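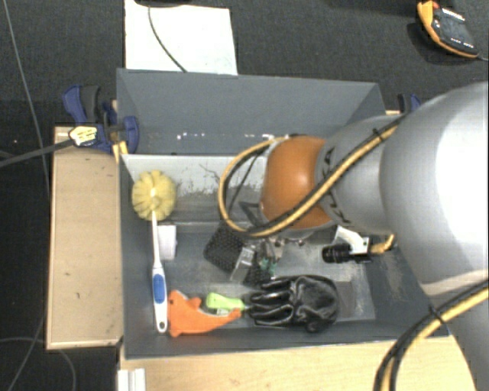

I've sat through a fair few budget meetings at Drallham now, and the arm always gets the whole hour. Which arm, what reach, who services it. Then somebody reads out the total, we all wince, and the bits that hang off it are left for next year. I think we've got this backwards!

Last September we bought a gripper from Viklund for 2194 pounds and felt very grown up about it. What we hadn't put down was a single penny for cables, brackets, clamps or a spare set of fingers. By spring those had cost us another 680, all of it scraped out of the stationery line (sorry, stationery).

So my plea is a dull one. Put 1000 pounds aside for small stuff before you even ring for a quote, and guard it. Buy the odd things you want it to pick up as well - brushes, gloves, whatever your own people handle on a Monday morning. Ours came to 134 pounds and taught us more than the Usdale sales day did. If that means a cheaper arm, get the cheaper arm. I'd sign that form tomorrow.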